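4.3 Cell setup and upkeep, bed station

The bed station runs on Ovis, our two-arm machine, same arms as in Section 3. Base stays on the floor at the edge of the mattress and gets parked by hand. No rails, no bolts. We tried floor clamps early on and gave up, the tile is too slick for the clamp feet and the clamps cost us more time than they saved.

Parking goes by the mattress seam. Two strips of tape on the floor, base pushed up until it touches both, wheels locked. Then a zero check: both arms to the home pose, gripper fingers closed on nothing, joint readings compared with the sheet from the last session. If any joint is off by more than the limit in Table 2 we re-zero that joint only. Re-zeroing everything was our habit until March and it mostly hid the one joint that was really drifting (left elbow, see below).

Height next. The mattress is soft and sags under load, so the bed height in the planner is set with the bedding on it. Done once per bedding set, not once per session. Thick bundles are taken at the near end with one gripper per corner, as in Figure 6. Wrist height for the two arms is entered separately.

Cables. Each gripper has its own black cable, routed as a loose loop down the outside of the arm. Loop has to be long enough for full wrist roll. Too long and it drags on the floor and snags the wheel lock. Ruwan Begum set the loop length by running the wrist through its full range and marking the cable with paint pen where it first went tight, then adding a hand's width. Crude but we have not changed it since.

Figure 6. Both arms holding the near end of a rolled purple bundle on the quilted mattress, one gripper at each corner.

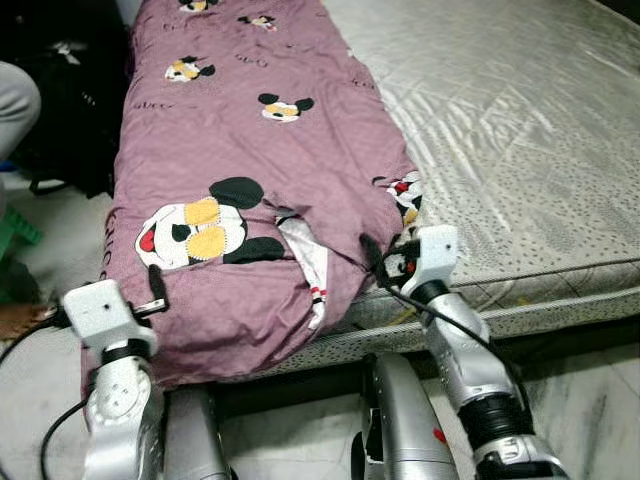
How often do the finger pads need to be replaced?

Every 4,000 grasps, with a look at them every 1,000. Pads that look glazed or have a lip along the inner edge go sooner, whatever the counter says.

The counter is in software and counts close commands, so empty closes are in there too. We left it that way. Pads come from Grewal in pairs and are swapped in pairs, left and right finger together. Mixed pads gave us uneven grip on thin sheets: one side held, the other side slid, and the fabric came up twisted. Took us too long to find that. After any swap the close position is taught again, fingers shut on a feeler strip, current limit at the low setting.

Joint drift. The left elbow lost its zero three times over the study. First two times re-zeroed and carried on, which was a mistake. Third time Kumudini Weerasinghe opened the cover and found the encoder connector not fully seated. Reseated it, dab of hot glue, no drift since. Sessions recorded between the first drift and the repair are marked in the release, 300 in all. We kept them in the training set. The error at the wrist was small next to the slack in the cloth and a model trained without them did no better (Table 4).

Wrist cameras. One per arm, aimed so that both finger tips are in the picture with the gap between them. That is the whole aiming procedure: open the fingers, look at the live view, turn the mount until a tip shows on either side and the bed is visible in between, tighten. Figure 7 has the view with the fingers open over the purple bedding. The cameras slip on their mounts after hard contact with the matress, so the view is checked against a saved still at the start of each session. Checked again after any stop.

Lens gets wiped with a dry cloth. Lint is the main problem here, much more than in the kitchen cell, it builds up on the lens and inside the finger slides. Slides are brushed out daily. No oil, oil plus lint makes a paste and then the fingers stick half open. We had one gripper fully apart for this and cleaned it with alcohol, reassembly took five screws and most of an afternoon becuase the spring seat has to be held down while the cover goes on.

Exposure is fixed by hand. Auto exposure was hunting whenever the arm moved from dark cloth to the shiny mattress top, and the frames in between were useless for matching. Fixed value, set on the mattress, a bit dark on the bedding. Acceptable. Motion blur in the wrist views is left as is and not filtered out.

Figure 7. Wrist camera view, fingers open above the bed. Purple printed bedding between and beyond the fingers, quilted or striped surface to the right. 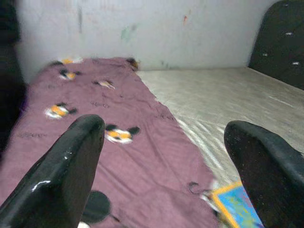 4.4 Stops and restarts

A stop is any session ended by the operator or by the current limit before the task is finished. After a stop the arms are backed off the bed by hand guiding, fingers opened first. Never power down with cloth in the grippers. Then the zero check again, camera check again, cable loops looked at. Restart from the home pose only. The stop log is written by the Rurivetti scripts used for all cells and has one free text line, which operators filled in unevenly. Where the line was blank we coded the cause as unknown.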